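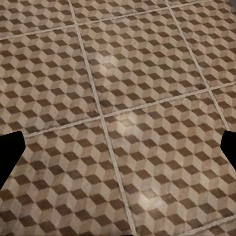 El guion de «Zolovia» pedía que Mafalda llorase en la página 35, y Mafalda llevaba toda la tarde sin conseguirlo. Tenía doce años y el papel de la hermana pequeña, la espía, en una serie que se emitiría en March, si la cadena no cambiaba otra vez de idea. Ensayaba sentada en el suelo del baño, el único sitio del apartamento donde su madre no le corregía las frases. Las baldosas dibujaban cubos marrones y beis, y si los miraba demasiado tiempo se le olvidaba el texto.

--Otra vez --dijo Amrit Nguyen desde el teléfono--. Desde «no me dejaste elegir».

Amrit le preparaba los textos desde el episodio piloto. Cobraba 200 por sesión y nunca miraba el reloj.

--No me dejaste elegir --dijo Mafalda.

--Eso es enfado. Te he pedido pena.

--Es que está enfadada.

Amrit tardó en contestar. Se oyó pasar una hoja.

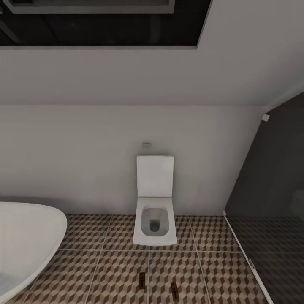
El plató

A la prueba de Canthorpe se habían presentado 739 niñas. Mafalda lo sabía porque la productora lo repetía en todas las entrevistas. Ella llevaba el número bordado por dentro de la chaqueta, cosa de su abuela.

Patrício, el director, leyó la página de pie.

--¿Lloras o no lloras?

--No lloro.

--Pone que lloras.

--Ya. Pero ella no lloraría delante de él.

Patrício miró a la guionista, que se encogió de hombros. Rodaron dos tomas. En la segunda, Mafalda dijo la frase muy bajo y se puso a atarse un zapato que ya estaba atado. Nadie gritó «corten» hasta que terminó el nudo.

Por la noche llamó a Amrit desde el baño.

--¿Pena o enfado? --preguntó él.

--Zapato --dijo Mafalda. 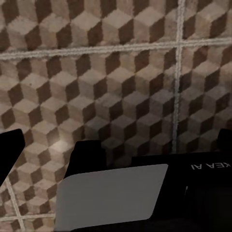

El suelo de baldosas.

Mafalda Henriques no es pariente de la protagonista
7 de enero

Comentarios

kavau: ¿Y la frase se quedó así en el episodio? Me he quedado con ganas de saberlo.

Lectora del norte: Mi hija hace teatro y también ensaya en el baño. Lo del número bordado me ha gustado mucho.

R. P.: Un poco corto. El director merecía más páginas.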